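Chapter 7
When the Grip Lets Go: Faults in Soft Handling

Pick up a cushion. Go on, if there is one near you. You probably did it without thinking: your fingers sank in, the cover bunched up a little, and you lifted once it felt safe. Now try to write down every step you took, well enough for somebody who has never seen a cushion to copy you. It's surprisingly hard! That gap between what our hands know and what we can write down is where most of the faults in this chapter come from.

In Chapter 6 we worked with rigid parts: blocks, tins, a metal bracket that was always the same shape on every run. The faults there were mostly faults of position. The part was a little too far left, the arm went to the wrong spot, and the error could be measured with a ruler. Soft things are a different game altogether (and, I think, a far more interesting one). A cloth can be exactly where you expected it and still be folded in a way your program has never met.

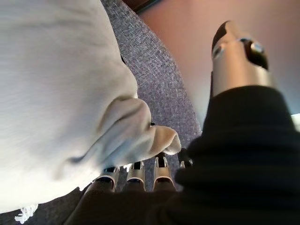

Engineers call this a problem of state. A rigid block has a position and a direction it faces, and that is enough to describe it for most jobs. A cloth has those and then all its folds, corners, layers and loose threads as well. Pinch one layer and you lift the corner; pinch two and you may drag the whole thing with you. The hand has closed by the same amount, or very nearly, in both cases. If the only thing the controller checks is how far the fingers have moved, it will report a good grip either way.

The Kolier fault

We shall follow one failure all the way through the chapter, and return to it in the exercises. It happened during tidying trials on a project called Kolier, in which a two-armed robot was given everyday household jobs in a furnished room. The job on the day was a simple one: lift a cushion from the floor and put it on a chair. The report, dated 8/5/19, is short. The hands closed, the controller recorded a successful grip, the arms rose, and the cushion stayed behind. Then comes the part that turned a dull failure into a safety matter. With nothing between them, the two hands went on pressing inwards to keep up the force they had been told to hold, and they met in mid-air.

Nobody was hurt. One fingertip was cracked and the trials stopped until February.

Two separate faults are tangled together in that story, and the first skill to learn is how to pull them apart. The first is the missed grip, where the record said one thing and the cushion said another. The second is the force command that had no limit on travel, so that a lost load became a collision. It is tempting to mend the first and forget the second. After all, if the grip never fails, the hands never meet. But grips do fail, and a safe machine has to be safe on the day they do. In a two-handed lift the load is doing a job that is easy to overlook, keeping the hands apart. Look at the way the thumbs point inwards at each other across the gap, with the crumpled white cushion hanging below the front edge of the seat between the two hands, and ask yourself what would stop them if the cushion were gone.
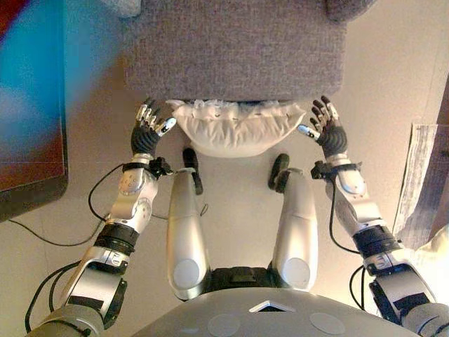 Cables deserve a place in this discussion too, though they played no part in the Kolier collision. Any wire that leaves a wrist and returns to the body needs slack, or the arm can't reach. Slack means a loop, and a loop can catch. A good hazard list covers the reach of the arm and also the space its wires sweep through on the way. A thin black cable curves down from the robot's left forearm to the floor in the view before this paragraph, and when you come to Exercise 2 you should mark the path of every such cable before you mark anything else.

What the log said

The force readings from the trial were stored in a file of 2000 samples, and the moment of the fault is wonderfully clear once you know where to look. Up to sample 212 the force at the fingers climbs smoothly, just as it should when a soft load is being squeezed. Then it drops sharply. The controller had the number in its memory! It simply had no rule that said a sudden drop in force during a lift means "stop and open". 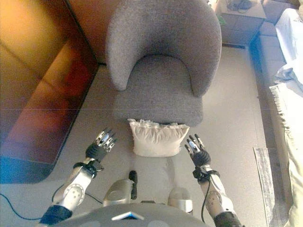 Figure 7.3 The cushion between the two hands, in front of the seat.

The repair came in two parts. A small add-on called Trumance now watches for the drop and halts both arms when it sees one. Separately, the hands were given a smallest allowed gap, checked by a circuit that does not depend on the main program. The team named this the Nedeljković gap, and we will use the name too. Notice that the second part works even if the first one is switched off, badly tuned or simply wrong. We shall meet this idea of independent layers again in Chapter 9, where the Clatitz lifting table gives us a much larger machine to worry about.
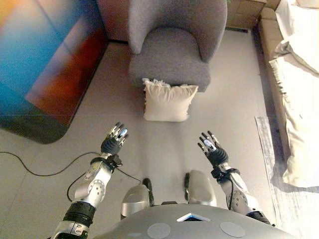 Why not just make the hands grip harder?
Extra force can hide a poor grip for a while, but it makes the collision worse when the load does slip. It can also damage the load, and a soft load may squeeze out sideways before it holds.

Keep that answer in mind as you read Section 7.1, where we look at slip in detail and build a simple slip detector from a strip of foam and a spring balance. You will need a tea towel, a cushion with a removable cover, and a partner who is willing to pull on things. Do the tea towel test first, with the towel flat, and then repeat it with the towel folded once. Write down the reading at which it starts to move each time. Your two sets of readings will be used again in Section 7.3, so keep them somewhere safe.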